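How to fold a sweatshirt on the bed

I am living in a small room and I have no table for folding, so I do all my laundry on the bed. A woven mat over the mattress makes a good surface, firm enough that the clothes stay where you put them. This way of folding I learned from my roommate Tamsin Mahmoud, and I changed it a little for thick sweatshirts.

Before you start

Work in daylight if your room has a window. On a white or off-white cloth you will see small stains much better, and it is a pity to find them after everything is in the drawer. I do my folding on Wednesday, before 10 in the morning.
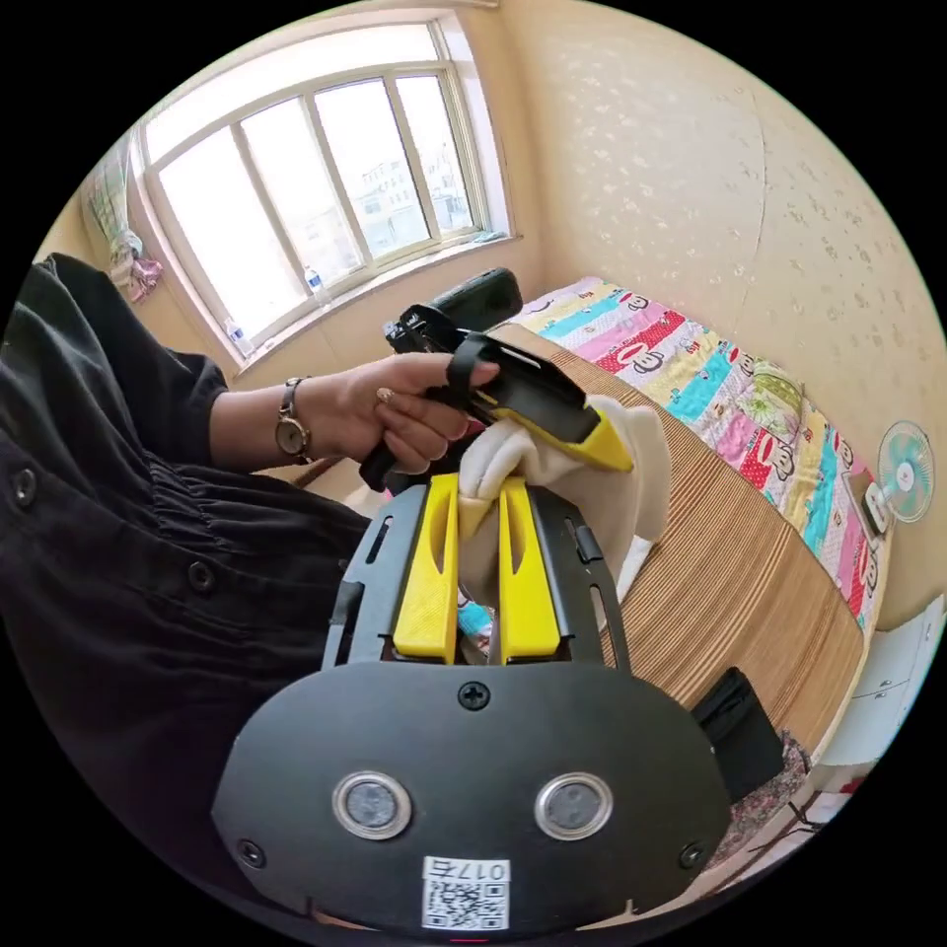 Check the cuffs and the neck first, these parts get dirty the fastest. If you find a mark, put the piece aside for washing again.

Step 1. Take one piece from the pile

Put the dark clothes and the white clothes apart, because black lint is very visible on a white sweatshirt. Pinch the sweatshirt at one place and lift it slowly. If a sleeve is caught under another piece, free it first. Shake the sweatshirt two times and lay it down again. 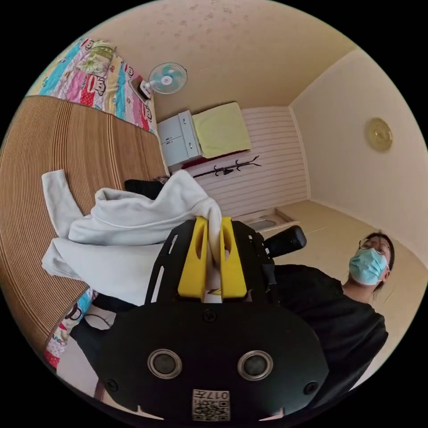 Step 2. Spread it flat

Put the sweatshirt on the mat and open both sleeves to the sides. Go with your palm from the neck down to the hem. Small wrinkles can stay, but big folds should be gone. Keep the other clothes near the edge of the bed, so the middle stays free.

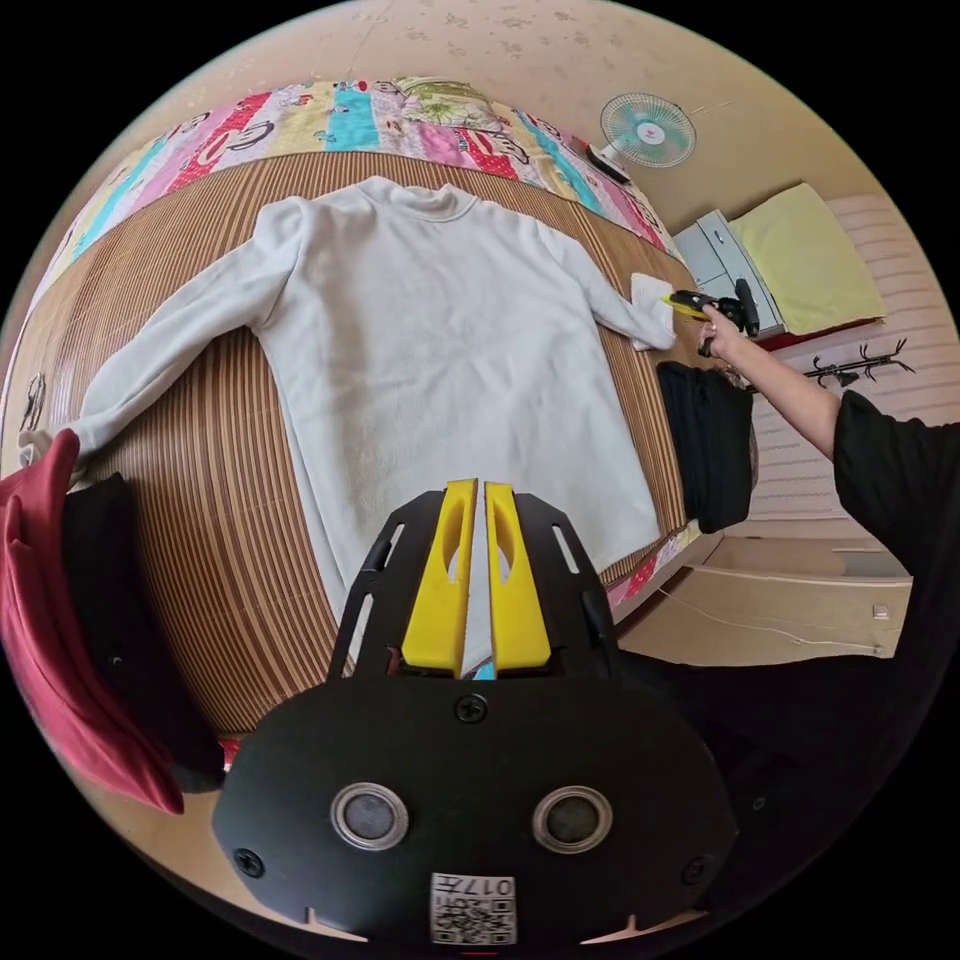

White sweatshirt spread on the mat, sleeves open.

Step 3. Fold the sides

The front should now look down to the mat. Bring one side to the middle and turn the sleeve back, so it lies straight along the body. Do the same with the other side. My finished strip is 10 inches wide, which fits my drawer.

Step 4. Fold up from the hem

Fold the hem up to the middle, then one more time to the neck. For a very thick sweatshirt I make only one fold and lay it on top of the others. Press softly with both hands to let the air out.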